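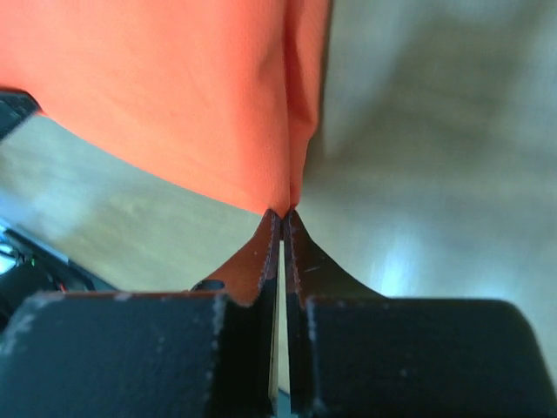
Prurklow Linen Room: Safety and Condition Checklist

Date of check: 24 November 2018
Area: cloth storage, folding table, ironing corner, drying rails
Previous check: April
Marks used: OK, Fix, Remove, N/A

1. Cloths and covers

1.1 Cloths counted against the stock sheet. OK
Comment: 46 on the sheet, 46 found. Two were on the wrong shelf and have been moved back. The sheet still uses the old names for the colors. Orange-red is listed as "rust" on one page and "coral" on another. Please use orange-red on both.

1.2 Each cloth opened out and checked on both sides. OK
Comment: Creases are not a fault for this check. Several of the orange-red cloths have a hard fold line from storage, and a dark fold can pass for a stain until it is pulled flat. Pull it flat before writing anything down.

1.3 Hems and corners sound, no loose threads long enough to catch a foot or chair leg. Fix
Comment: 6 cloths set aside for Jasińska to re-hem. All have the same problem, stitching gone at one corner. They are in the blue bag under the table with a tag on each corner. Do not put them back into use before the repair.

1.4 No burns, scorch marks or thin patches. Remove
Comment: One white cloth scorched near the middle, taken out of stock. It can be cut up for dusters. The stock count above was made before it came out, so correct the sheet.

1.5 Flame retardant labels readable on stage drapes. Fix
Comment: Labels readable on all but one. The drape with the faded label stays off the stage until we have the paperwork from Udska. I looked in the folder and it wasn't there.

2. Shelves and storage

2.1 Heavy items on lower shelves. OK

2.2 Nothing stored on top of the cupboard. Fix
Comment: Same remark as in April. Two boxes of napkins up there again. Taken down.

2.3 Cloths fully dry before they are put away. OK
Comment: Slight musty smell at the back of the bottom shelf. Cloths felt dry. Shelf wiped down and left open overnight. Check again next month.

2.4 Cleaning products kept apart from linen, lids closed. Fix
Comment: The Drilix stain remover was standing open next to the folded cloths. Closed and moved to the sink cupboard. The bottle holds 1000 ml and there is less than half left. The safety sheet for it is pinned inside the cupboard door.

3. Folding table

3.1 Table stable, legs locked. OK

3.2 Surface clean and free of splinters. OK
Comment: Sanded since last time along the front edge. No snags when a cloth was drawn over it.

3.3 Enough clear floor to walk around with a full-size cloth held up. Fix
Comment: The chair stack is too close on the window side. You can't see your feet behind a large cloth, so that side has to be kept clear.

4. Ironing corner

4.1 Iron cord undamaged. OK

4.2 Iron stands on its heel rest and is unplugged when not in use. OK

4.3 Ironing board cover in good condition. Fix
Comment: Worn through at the narrow end. New cover needed.

5. Drying rails

5.1 Rails fixed firmly to the wall. OK

5.2 Cloths hung clear of the heater. OK
Comment: Long cloths reach low when hung from one corner. Hang them over the rail by the middle.

5.3 Clips and pegs in working order. Fix
Comment: Rusty clips thrown out. They leave marks on the light colors.

Open items: 1.3, 1.5, 3.3, 4.3
Closed during the check: 2.2, 2.4, 5.3

Stock sheet to be corrected for 1.4 and a copy left in the folder.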